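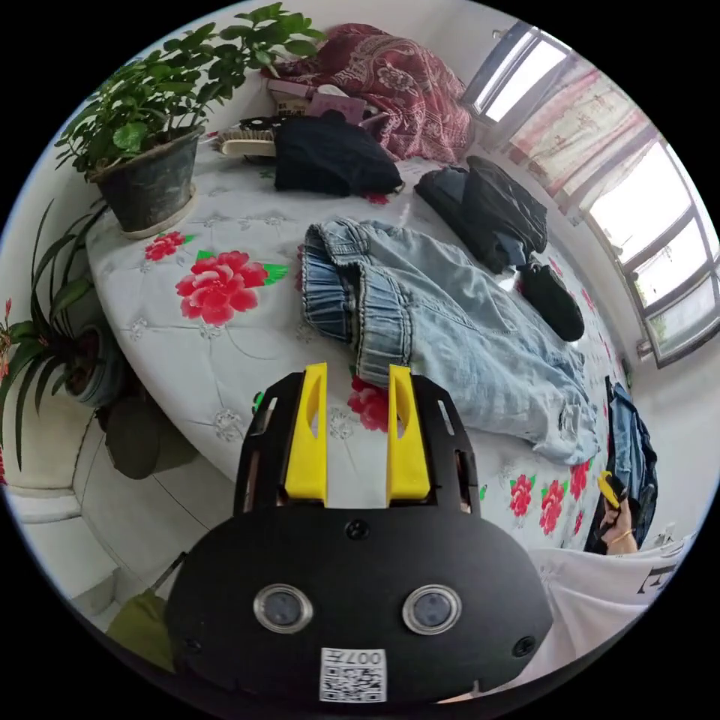
AUTOMATION IN THE HOME

The folding of laundry remains the test by which household robots are most often judged, and most often found wanting. A dishwasher has fixed racks and a vacuum cleaner needs only a floor. Clothing offers no such certainty, and a garment takes a new shape each time it is lifted.

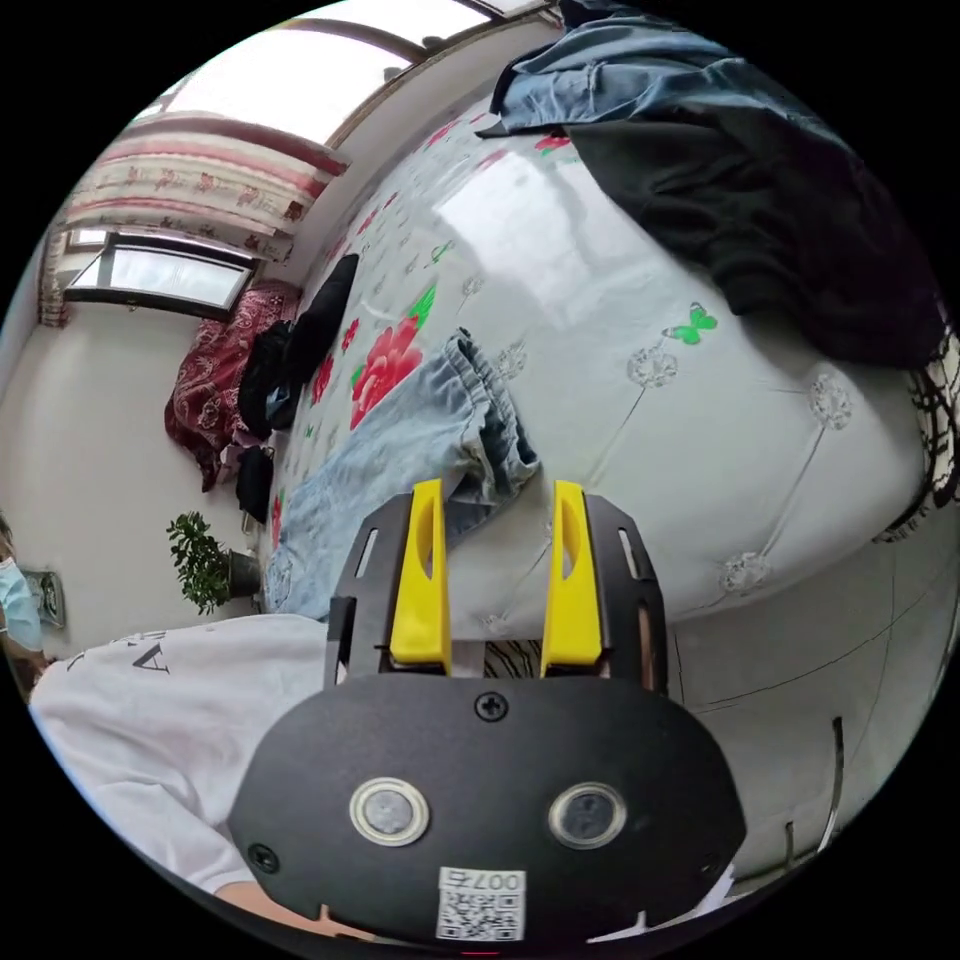

Denim is considered one of the harder fabrics for a machine. It is stiff at the seams, soft elsewhere and heavy enough to slip from a weak grip. A two-fingered hand meeting pale blue jeans crumpled on a flowered sheet must first decide which fold is an edge. Presora, which is preparing a folding unit for small hotels, has gathered 2,240 recorded attempts at trousers alone. Its engineers regard the first grasp as the main source of failure.

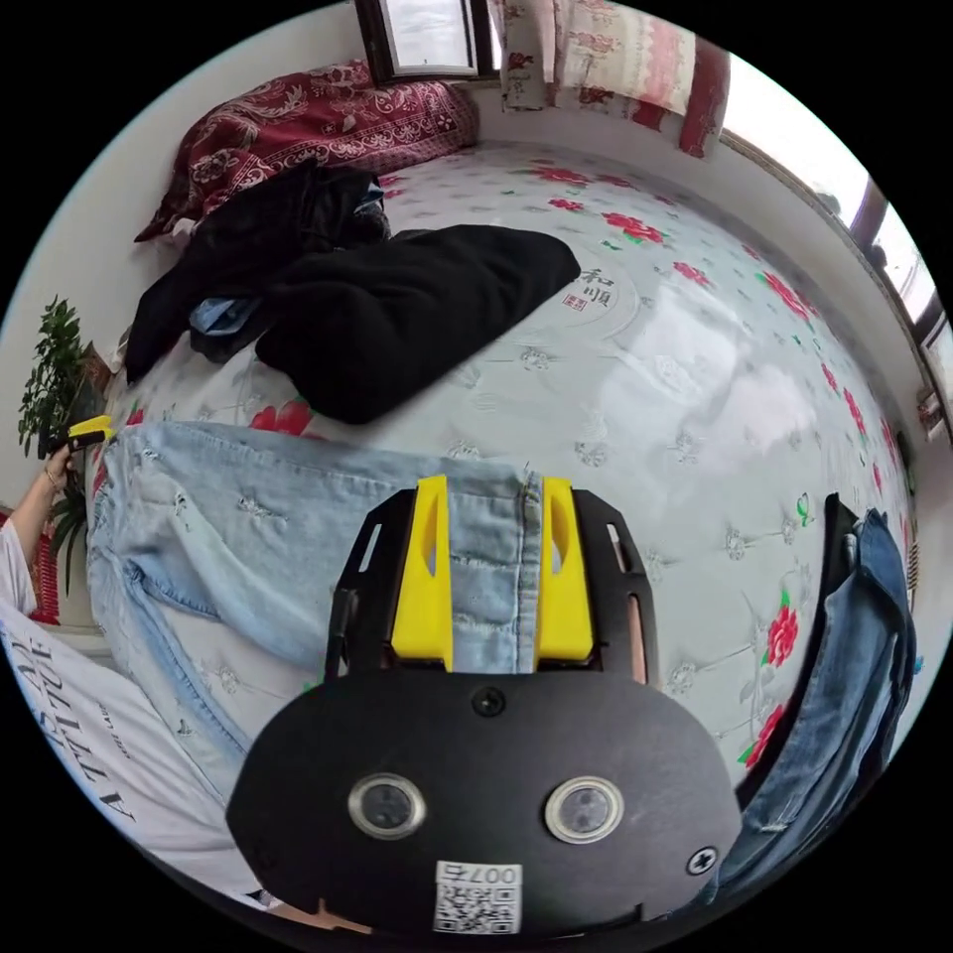 Concetta Negri takes a more cautious view, arguing that a machine which folds well on a bare bench has shown very little, and that buyers should ask to see it work in an ordinary bedroom — among other clothes, in daylight, on a soft surface.

The trade is listening. Bouchard has delayed its own domestic model until December, and Kakik now limits its claims to towels and pillowcases.
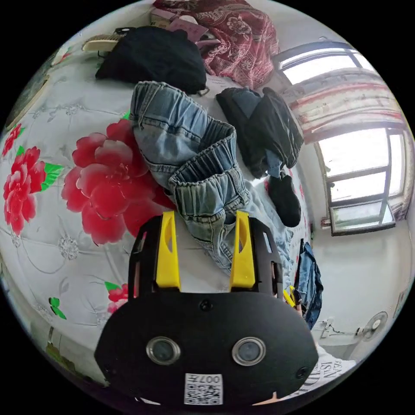 Photographs: Ulleo

On the shop floor progress has been steadier. A laundry using two Kakik units handles 2,000 flat items in a shift, with six staff retained for shaped garments. Trousers, shirts and anything with an elastic waist are still folded by hand.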